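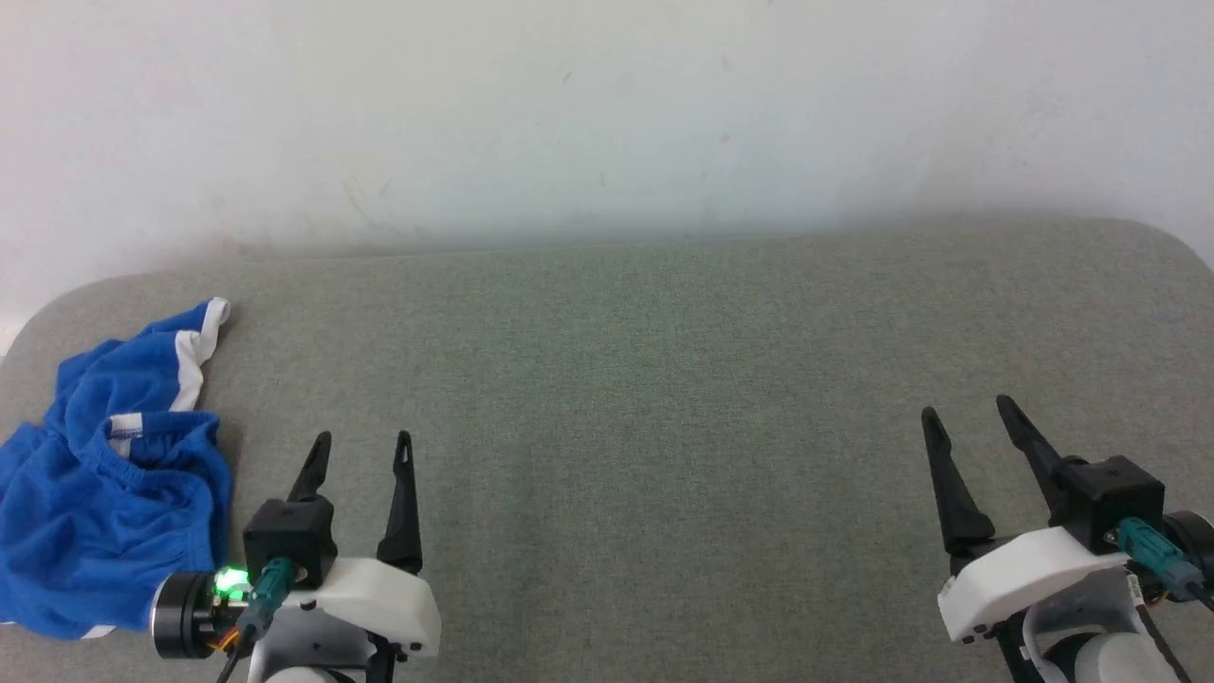 TXA 214: Textile Care and Fiber Science
Unit 6 Handout – Knit Structures and Their Behavior in Laundering
Instructor: Maricruz Rosales
Laboratory supervisor: Damián Palacios

Reading for this unit: course reader, chapters 9 and 10. Students who did not receive a copy of the reader at registration should collect one from the department office in Montes Hall before the first laboratory session.

6.1 Scope of the unit

Unit 5 dealt with woven cloth, in which two sets of yarns cross at right angles. This unit turns to knitted cloth, in which a yarn is formed into loops and each loop is drawn through another. The difference in structure accounts for most of the difference in how the two kinds of cloth stretch, shrink, wrinkle and wear. Students are expected to be able to identify the common knit structures by the end of the unit and to predict how a garment made from each will respond to washing and drying.

6.2 Terms

Wale: a column of loops running lengthwise in the fabric.
Course: a row of loops running across the fabric.
Gauge: the fineness of a knit, usually stated as needles per inch on the machine.
Weft knit: a knit in which the yarn travels across the width of the fabric. Jersey, rib and interlock are weft knits.
Warp knit: a knit in which many yarns travel lengthwise and zigzag between neighboring wales. Tricot and raschel are warp knits.
Relaxation shrinkage: the loss of length or width that occurs when tension put into the cloth during manufacture is released by water, heat or movement.
Spirality: the twisting of wales away from the vertical, seen most often in single jersey made from a single-ply yarn. A side seam that moves toward the front of a T-shirt after washing is the usual sign.

6.3 Single jersey, rib and interlock

Single jersey shows V-shaped stitches on the face and rounded loops on the back. It is light and inexpensive, and its cut edges curl. It stretches more across the width than along the length. A broken loop may run down the wale as a ladder.

Rib is made with two sets of needles, so that wales of face loops alternate with wales of back loops. A 1x1 rib has one of each in turn; a 2x2 rib has two. Rib lies flat at the edges and recovers well from stretching across the width, and it is therefore the ordinary choice for cuffs and neckbands.

Interlock may be thought of as two rib fabrics locked together. It looks the same on both sides, is heavier than single jersey, and is more stable. Students often mistake it for jersey in the first laboratory. Stretch the sample gently across the width and look between the wales with the hand lens before recording an answer.

6.4 Why knits shrink

A knitted loop has a resting shape. On the machine, and again in finishing and winding, the cloth is pulled lengthwise and the loops become long and narrow. Water allows the fibers to swell and the loops to move. Tumbling supplies further movement, and the loops return toward their resting shape. The fabric becomes shorter, and in some cases slightly wider.

Fiber content matters a great deal. Cotton swells readily and shows most of its relaxation shrinkage within the first few launderings. Polyester takes up very little water and, when it has been properly heat set, changes little in domestic washing. Wool presents a separate problem, felting, which is covered in Unit 7 and should not be confused with relaxation shrinkage in written answers.

6.5 Elastic components

Many knitted garments include rubber or elastane, whether knitted into the cloth or sewn in as a separate band. High dryer heat and chlorine bleach both shorten the life of these components. The usual signs of failure are a loss of recovery and a wavy seam. Where the care label for the whole garment is more cautious than the main fabric would require, the elastic is frequently the reason.

6.6 Laboratory exercise: dimensional change

Work in pairs. Each pair will receive one cotton jersey specimen and one polyester interlock specimen.

Mark three pairs of points lengthwise and three pairs widthwise on each specimen, 300 mm apart, using the template and an indelible pen. Launder the specimens on the normal cycle, tumble dry, and leave them flat until the next session. Do not iron. Measure each distance again and take the mean for each direction.

Dimensional change (%) = (final length – original length) / original length x 100

A negative result indicates shrinkage. Report to one decimal place.

6.7 Written work

Submit a report of no more than four pages by January 10, 2025. Include both data tables, a short comparison of the two specimens, and a recommended care label for each. The report carries 20 percent of the course grade. Reports should be left with Aba Laryea in room 329.

Review topics

Explain why rib is preferred to single jersey for a cuff.
Distinguish relaxation shrinkage from felting.
Describe the cause of spirality and one means of reducing it in manufacture.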